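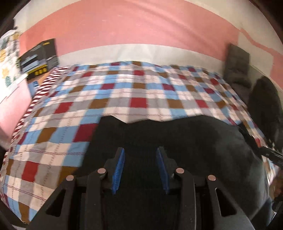
Print this page | E-mail this page

Folding for the Machine
February 10, 2024

When Rornen told the laundry floor at Reststead that the folding was going to be automated, most of us pictured a big steel thing arriving on a truck. What arrived was a box of hand grippers and a sign-up sheet. Before Tomum (the folding arm, due in July) can do a shirt, somebody has to do the shirt for it, over and over, with two plastic fingers.

So that's the job now. I folded for a living for years with ten fingers and was considered quick. With two I am considered "a useful range of approaches," according to my feedback form.

The quota is 30 folds before lunch. Catinca Rusu has logged 609 and can do a sleeve without swearing. Pay went up a little, standing time went down a lot, and we all dream about collars.
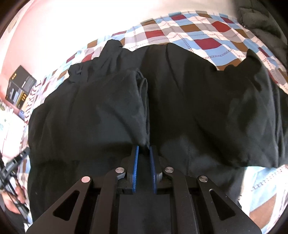

DARK ITEMS

Black cloth, blue fingertips, one fold in the pinch. Dark things count the same as light ones on the tally, a policy written by someone who has never hunted for a black seam on black fabric. Plaid bedding underneath helps. You can at least tell where the garment stops.

Rūta Avotiņš asked at the last shift meeting what we'll be doing once Tomum has learned it all. The answer was "supervising," followed by coffee. She has since moved to the Matei building to teach towels, and reports that towels are a vacation.

More pages go up when the next batch is sorted. Corrections to Rūta, who will make them anyway.

Search this site: Enter keywords Go

Contact us | Copyright Reststead Staff Pages | Back to top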